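Notebook, September, fit trials for the block tray

Continuing from Mei-kuen's page. She left the red base out with the two loose pieces and a note saying the cross pocket was the one to watch. Diane wants a decision on the pocket layout before we order more material from Plemivon.

1. Setup
Cleared the walled tray and wiped the floor with a dry cloth. Red base went in first, flat, then the green arch behind it with both feet down. Yellow bar along the left wall, lengthwise. I want everyone starting from the same layout or the times mean nothing.

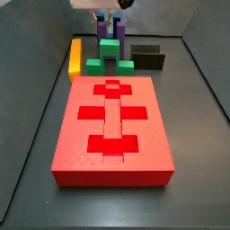

2. Pockets
Cross at the far end, long rectangle in the middle, the wide deep one at the front with its notch. The raised strip down the center stays level with the top. Solange asked if we could drop the strip and save print time. I'd keep it. Without it the middle pocket is one long opening and a piece can sit anywhere in it.

Light crosshatch on the top face, front left. I can't feel it with a fingernail. Leaving it alone for now, but Yolotzin should look at the top layer settings before the next print.

3. Gauge check
Depth gauge read 20 mm in the front pocket, same at both ends. Did not measure the cross, the foot of the gauge is too wide for it. Need the narrow one back from Keerthana.

Sanded a test coupon with 200 grit, then 800. The 800 brings up a shine that I don't like under the bench lamp. Stop at 200.

4. To do
- Narrow gauge
- Ask Devadiga if they can match the lighter red of the top face
- Second green arch, same size, feet slightly longer
- Try the base turned 90 degrees in the tray and see if the yellow bar still has room

Solange has the drawing open, so check with her before changing any dimensions.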